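Pliltport Updates Setup and Service Routine for Two-Arm Snack Packing Cell

PLILTPORT, July – Amitz has published the setup and service routine for its two-arm snack cell at the Soklow test kitchen in Pliltport. The cell, known as Manalastas, picks packaged snacks, drinks and sandwiches and places them on a tray.

The routine is written for the operators who run the cell each shift. It covers table layout, gripper care, cable checks and restart after a stop. Operators need no programming experience to follow it.

Before the first run, the table cloth is pulled flat and the racks, baskets and tray are returned to their set places. Each arm then moves to its home position at low speed. The operator tests the emergency stop, resets it at the control box and runs one pick with each gripper.

Gripper fingers are wiped down after every 44 tray orders and whenever the cell changes from wrapped items to sandwiches. Closing force is set separately for each item type. Sandwiches use the lowest setting, and any change to it is written in the cell log with the operator's initials.

Every 600 hours of running time, a technician checks the joint covers, tightens the base bolts and inspects the cables along their full length. A worn cable is replaced, never taped. The work takes 2 hours with the power off and locked out. Both arms are calibrated again before the cell goes back into use.

The cell had logged 841 running hours when the routine was issued. Amitz will use the same document for new cells delivered to Soklow kitchens, with layout drawings added for each site.

Copies of the routine and the blank log sheet are available from the Amitz service desk in Pliltport.

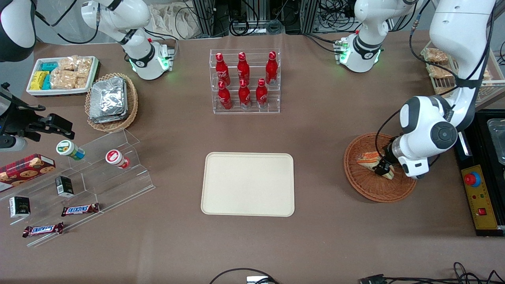

The Manalastas cell with a sandwich held in one gripper over a wicker basket. Photo: Amitz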